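Astard (Multiso, PAL disc), has anyone got past the bell tower?
Retro Home Computers > Adventure and Puzzle

keegan_tipoki
18 June 2025
Finally got Astard running last night and I love it!! The music alone is worth the trouble, there's this wobbly organ thing in the crypt that I've had in my head all day. But I'm stuck in the bell tower. I've got the lantern, the wax key and 188 gold, and the monk just keeps saying "not by this light". Is there a walkthrough anywhere? All I can find is a scan of the box.

dotham_disks
Oh man, Astard! Great pick. Put the lantern OUT before you talk to him, then ring the small bell. Took me a whole winter as a kid.

kazue_s
Small bell, yes, but you don't need the lantern out. I finished it in January with the lantern lit the whole way. You need less than 100 gold on you or he won't budge. Drop the purse by the stairs and go back for it after.

dotham_disks
Huh. On my copy he definitely reacts to the lantern. Are you on version 4? Mine is the first release, the one where the title screen has the castle the wrong way round.

kazue_s
Budget re-release, so it could well be different. I still think it's the gold though! The hint book says "he who carries little is heard".

keegan_tipoki
Dropped the purse, lantern lit, nothing. Put the lantern out, rang the bell, and he opened the hatch! So dotham wins on my disc. Thank you both, this made my evening :)

riku_k
Please don't skip the side room under the hatch. There's a chess puzzle in there that has no effect on the ending and is the best thing in the game. My top score is 1746 and I'd love to see somebody beat it.

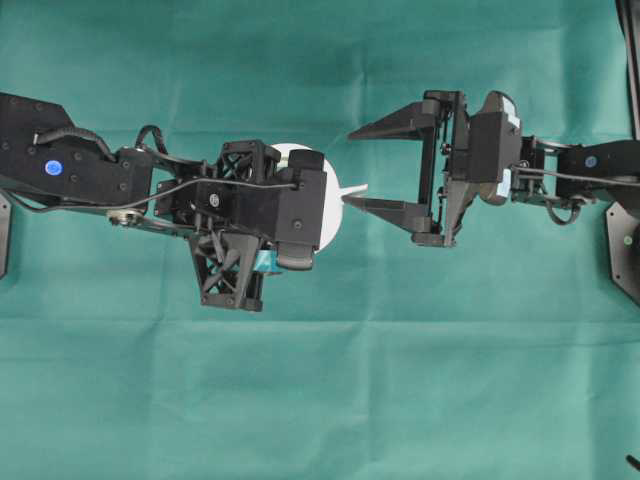
Re: Astard, save disk trouble

minoru_t
Jumping in with a related one. My saves vanish after level 19 if I use the second drive. Drive A is fine. Anyone else?

dotham_disks
Same on mine. Format the save disk from inside the game, it doesn't like desktop-formatted ones.

kazue_s
Desktop-formatted ones work for me, single sided only. Try that first, it's quicker, and keep a spare copy of the save.

minoru_t
Single sided did it! Level 20, here I come.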